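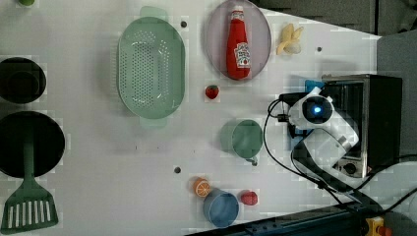
An afternoon with the robots at Segers

Monday, April 29, 2024

I have been meaning to write this up since we got home, and then there was laundry, and then my sister called, and you know how that goes. But I promised a couple of you a report on the open day at Segers, so get yourself a coffee, because I have a lot to say (when do I not?).

For anyone new around this blog, Segers is the automation outfit over in Revness, on the road out past the garden center. I must have driven by that building a thousand times without any idea what went on inside. I'd always assumed it was something to do with plumbing supplies. Then in March I saw a notice at the library saying they were opening up for the afternoon and that families were welcome, and I thought, well, why not. My husband said he'd come along if there was lunch. There was lunch! Pea soup and rolls, and very good rolls too.

We got there a bit early and the parking lot was already nearly full. The woman at the door told me they had planned for 200 visitors and had stopped counting the sign-ups when they passed that. They gave us stickers with our names on, and mine said 1243 under the name, which I took for some kind of ticket number, and I kept waiting for a raffle all afternoon. No raffle. I still have the sticker on my purse.

The first hall was the serious stuff, conveyor belts and sorting machines behind yellow fences, and I'll admit I drifted through that part fairly quickly. My husband did not. He found a man who wanted to talk about bearings and I didn't see him again until the soup.

The kitchen table

What I really want to tell you about is the second room, where they had the arm they call Uno. It's white, with a round housing at the end and a blue light glowing in it, and it reaches in over a white table covered with play kitchen things. I laughed out loud when I saw it, because it looked so much like my own living room floor when the grandkids have been over. There's a big pale green colander, a plate with a ketchup bottle lying on it, a strawberry, a tomato, a slice of orange, a banana half out of its peel. And then a black pan with a slotted spatula laid across it, and a toaster oven back behind the arm, as if somebody were about to make lunch in a dollhouse.

The person running the table was Riet Boersma, and she was a delight. She must have answered the same questions all day long and she still answered mine as if they were brand new. I asked her why toys, and she said that a toy strawberry doesn't go soft on you by Wednesday. Fair enough! She also said that kitchen things are a good mixed bag for a robot to learn on. A cup with a handle wants to be picked up one way and a bottle another way, and a spatula is a headache all by itself, being so long and flat.

Then she let it run. The job was to put the fruit and vegetables in the colander, and I don't know what I expected, something quick and jerky I suppose, like in the movies. It was slow. It went over to the tomato the way I go over to a wasp with a glass. Then it closed on it, up it came, over to the colander, and down, and I swear the whole room let its breath out. A little boy next to me clapped, and then we all did.

The strawberry took it 2 tries. The first time it got hold of nothing at all and carried that nothing very carefully across the table and let go of it over the colander, and oh, I felt for it. I have done the same thing with my reading glasses. Riet just reset it and off it went again.

I asked how much practice it takes, and she told me that for one job like this they'd had people steer the arm by hand for almost 70 hours, and that the software learning from all of it is something they call Evow. I didn't follow every bit of that part. What I did understand is that somebody has to sit there and show it, over and over, how to pick up a tomato, and I thought that was rather sweet. It's how I taught my own two to set a table, and that took a good deal longer.

She asked the kids what they would want a robot to do at home. Clean my room, of course, from nearly every one of them. One girl wanted it to cut the crusts off. I said I'd like mine to empty the dishwasher, and Riet said everybody over thirty says that, and that glasses are still a long way off as far as she's concerned. So I'll be doing my own for a while yet.

We stayed until they began stacking the chairs. My husband came away with a brochure on bearings and I came away with a second roll in a napkin. If they do it again next spring I'd go back in a minute, and I'd bring the grandkids this time. Wear comfortable shoes, because those floors are concrete all the way through, and get your soup before one o'clock.

The garden center was still open when we left, so I also have three new geraniums. More on those later this week.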